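Notes from collecting demonstrations at Barta, a thread

1/ Since September I work on the data side of a small project we call Uner. I want to write down what I learned about recording examples by hand, because I could find very little about it when I started.

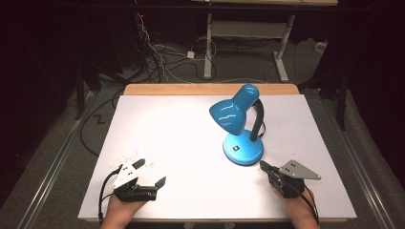

2/ The task for this week
Operate a desk lamp with two handheld grippers. Blue lamp, black gooseneck, small black switch in the front of the base. One gripper in each hand, white board under everything.

3/ The task sounds easy and it is easy for a person with fingers. With two gripper fingers on each side you must think about where to push. The switch is small. The base is round, so it likes to turn away from you if you press it from the side.

4/ Our rule for this task: one gripper holds the base steady, the other one works the switch. Left and right may change roles, but only between episodes. In the first batch I changed roles in the middle whenever I felt like it, and the policy learned to hesitate with both arms. This was my mistake.

5/ Numbers, for people who like them. We have 2212 episodes in total over all tasks. The lamp has 958 of them. I record in blocks of 20 and then I stand up and drink water. Longer blocks look fine while you do them and bad when you watch them later.

6/ What I check when I review a block:
- does the episode start with both grippers open
- is the base of the lamp visible at the start
- did I stop moving before I ended the recording
The last one I forget most often.

7/ About cables. Each gripper has its own cable, and it pulls on the wrist a little. After one hour you feel it in the forearm. I now leave a loose loop near the hand before I start. I also tried to tape the cable to my sleeve, I do not recommend it.

8/ Somebody asked me why we do not clean the board between episodes. We wipe it between blocks. A few crumbs do not hurt, and I prefer that the model sees a table which is not perfect. Wosberg, our other site, keeps their tables very clean, and their policy had trouble on our table in the first test. I can not prove that this is the reason.

9/ Lamp position. I used to put the lamp back in the same place every time, without noticing. When I plotted the start positions they were all inside a circle as big as a plate. Now I have a printed list of places and angles, and I follow it even when it feels silly.

10/ Failed episodes: we keep them, with a label. When I miss the switch and then try again and press it, this is a good episode for us. Up to 300 of the lamp episodes have such a second try. I was deleting them in the beginning and I am still sorry about it.

11/ Speed. New people move too slowly, because they want to be careful. Then the model is also slow. I tell them to practice without recording until they are bored, and then start.

12/ The labeling we do in Flomari, our own small tool. It is ugly but it opens two videos next to each other and this is all I need.

13/ Next is the gooseneck: bend the lamp head to a given direction without lifting the base. I did a few tries and my left hand is clearly worse than my right. If you have recorded something with flexible arms or hoses, please write me how you chose the grasp point. I will add the answers under this post.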